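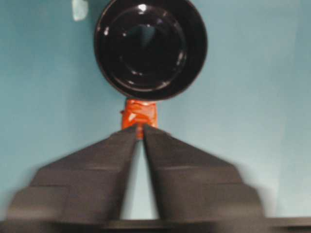 *Round black pan with the short orange-red handle, on pale blue.*

**FOR IMMEDIATE RELEASE - July**

**Zommont opens small cookware line to home kitchens, starting with one black pan**

THIBODEAU - Zommont, the housewares maker, is putting its Skurkach pan on general sale this month. Glossy black, round, short bright handle. Until now sold only to cooking schools and a handful of rental kitchens.

First run is 1,380 pans. Orders open at 9 a.m. through the Zommont web shop and at the Grerier store on the lower level of the Thibodeau market hall. Limit of 2 per customer for the first run.

"People kept asking the schools where they could buy it," said Liette Beaudoin, head of product at Zommont. "We'd send them an email saying sorry, not yet. Got tired of writing that email."

The short handle was the sticking point in-house. Earlier versions had a long one, and test cooks in small apartments kept knocking it with a hip or a sleeve. The team went through 4 handle lengths over nearly 3 years before settling. Color was decided in an afternoon - orange-red, easy to spot in a dark cabinet or at the bottom of a full dish rack.

Haris Mohmand, who runs the evening classes at Grerier, has had the pans on his shelves since the school version came out.

"Eggs, onions, one portion of whatever is left over. That's what it gets used for," Mohmand said. "I had students who wanted a bigger one. I told Liette. She wrote it down, so we'll see."

A larger size is under discussion, no date set. A lid is planned and will be sold seperately.

**Launch details**

- On sale: July, from 9 a.m., web shop and Grerier
- First run: 1,380 pans
- Limit: 2 per customer
- Pick up at Grerier until 7 p.m., bring your order number
- Web orders ship in the order recieved

**Open kitchen at Grerier**

Mohmand will cook at the store on launch day, 4 p.m. to 6 p.m. Free, no sign-up, standing room only. Menu is short: fried eggs, corn cakes, a quick onion relish. Press welcome from 3 p.m. for photos and questions - please come in by the side door, the front will have a line.

Loan pans are available for reviewers. Ask early, supply is limited and they need to come back to us after two weeks.

**About Zommont**

Zommont makes pans, trays and small tools for kitchens short on space. Based in Thibodeau.

**Press contact**

Liette Beaudoin, Zommont press desk, Thibodeau office. Interview requests before noon please.

\# \# \#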